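Kinix Sound Archive
Progress report to the Aleso Fund, second reporting period
2026-05-29

Dear friends at Aleso,

Thank you for your patience while we pulled this together. You asked for a shorter report than last time and I have tried, though anyone who has sat across a table from me will know how that usually goes. The money part is in the spreadsheet that came with this report, so what follows is mostly the story of the work.

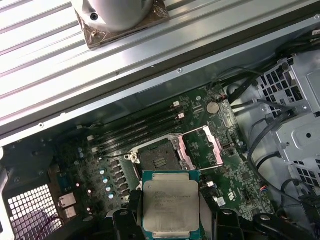
Loukia Fragkou
Program Lead, Kinix Sound Archive

Where we are with the tapes

When we wrote to you the first time, the Dritomitz recordings were still sitting in the cartons they came in, reels and cassettes all mixed together, with labels in three different hands and a good many with no label at all. I'm very happy to tell you that 897 recordings have now been transferred and listened to from beginning to end. The listening takes far longer than the transfer (you can't skim a tape of somebody's grandmother explaining how to salt cabbage, and believe me, I've wanted to), but it has been worth every hour.

Most of what we have is talk. There are weddings, a great deal of weather, long arguments over who owned which strip of land by the river, and songs that start up in the middle of a sentence and stop just as suddenly. We had expected the songs to be the heart of the collection. They are lovely, and they will get plenty of attention, but I find that people who come in to listen stay longest with the kitchen conversations. One woman played the same few minutes over and over to hear her uncle laugh.

A further 30 reels are too sticky to play safely. We have set those aside in the cold room and asked for a quote from an outside specialist. The quote has been slow to arrive, and I would ask that we keep the line for it in the budget open a little longer.

The Amissah family papers

This was not in our original plan, and I wrote to you about it in the winter. The Amissah family had kept the notebooks that went with many of the tapes: who was speaking, in whose house, sometimes what was on the stove. They have now lent them to us, all of them, in a suitcase with a broken handle. Matching notebook to tape has turned out to be the most enjoyable job in the building -- there is some friendly competition for it -- and it has let us put names to voices we had been calling things like "older man, cough."

There is one difficulty. The notebooks use a private shorthand for places, and two of the abbreviations could each stand for more than one hamlet. We are marking those entries as uncertain in the catalog and leaving them that way until somebody from Dritomitz can settle it. I would sooner have an honest gap than a wrong village.

Catalog and storage

The catalog can now be searched by speaker, by place, and by subject, and we are slowly adding plain summaries so that a person doesn't have to know the dialect to find something. The summaries run a paragraph each. We tried writing longer ones in the first weeks and gave it up, as they were eating whole afternoons.

Sound files are large and we keep two copies of everything, one here and one at a second address across town. Equipment spending under your grant has gone mainly to playback machines, drives and shelving. It came in slightly under what we asked for, and we would like your permission to move the difference to transcription.
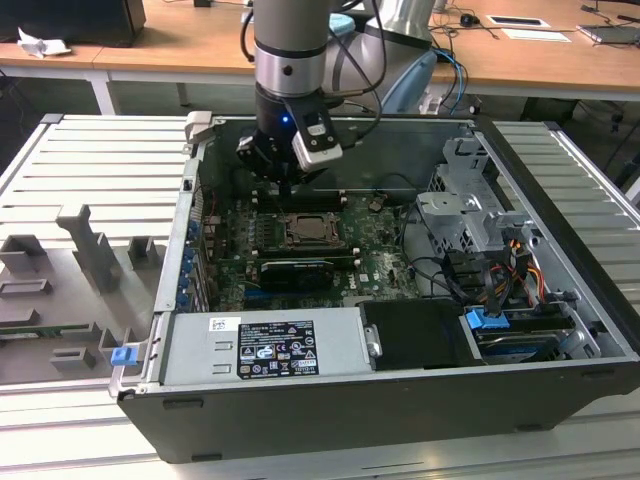 Desktop tower on its side with the side panel off.

Listening afternoons

We held these in the reading room, with coffee, and no program beyond a short list of tapes people could ask for. Attendance was thin at the first one (it rained, and I had put the wrong door on the poster) and very good after that. The best thing to come of them is that visitors correct us. We had a harvest song down as a lullaby for months until a gentleman in the back row started chuckling, and he was kind enough to stay afterward and give us the verses that would have made it plain!

We'd like to take one of these afternoons out to Dritomitz itself in August, when families are home. The hall there has offered us the space at no charge. We would need to rent decent speakers, and I have put a figure for that in the spreadsheet under travel.

What is behind schedule

Permissions. I'd rather say it straight out. We promised to have signed agreements for every named speaker or their heirs by now, and we don't. Some families have moved abroad, some want to listen first and decide after, and a few have said no to certain tapes, which we respect. Those tapes stay closed. The rest are coming in steadily, and I expect to send you a proper list with the next report.

Transcription is also behind, though less so. Dialect work is slow, and our two transcribers check each other's pages before anything goes into the catalog.

Please call if anything in here is unclear, or come by and listen to something. The kettle is usually on.

With warm thanks,
Loukia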